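Home Journals Browse Issues About Contact

4. Watering habits and the survival of potted seedlings

4.1 What the growers said they did

Gardening advice has been telling people to water less since at least 1915, when the first edition of the Plistetero allotment handbook warned its readers against "drowning with kindness." The seedlings in our study suggest that the message is still in the mail. Every household in the Vesura group was given a tray of young tomato plants, a printed sheet and a phone number to call with questions. The phone rang often. The sheet, judging by the questions, was used mainly as a coaster.

Asked how they decided when to water, most growers named the finger test recommended by Tymoshchuk: push a finger into the soil to the second knuckle and water only if it feels dry. Their diaries tell another story. Watering went up on days when the grower was at home, and up again when guests were expected. Soil moisture had little to do with it. Nazarenko has described the same pattern in balcony growers and calls it "social watering," a term we adopt without improvement.

4.2 Measuring the dose

Few homes own a measuring jug that can be spared for the windowsill, so growers were free to pour from whatever was at hand, provided they kept to one vessel from start to finish. Household drinkware was the favorite by a wide margin. We had worried that this would ruin the figures. In practice a grower who always fills the same mug to the same place is a fairly steady instrument – steadier, we regret to say, than the metered bottles we bought for the Steline group, which leaked. 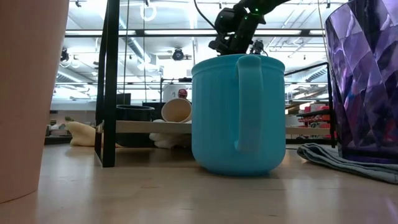

Figure 4. Light blue plastic mug with fluted sides and a broad handle.

Each vessel was filled by its owner to the "usual" level and the contents weighed on a kitchen scale. The exercise was done twice, once in spring and once in August, by which time several growers had developed firm views on what "usual" meant and were willing to share them.

4.3 Losses

Overwatering was the leading cause of death in both groups, followed by cats. Seedlings watered on a fixed schedule did worse than those whose owners simply forgot them for days at a time, a result that the more careful growers took badly. The Tkachenko potting mix drained faster than garden soil and forgave a good deal, though it could do nothing for the 8 plants left standing in full saucers over a long weekend. We have kept these in the totals, as their owners had followed every other instruction to the letter.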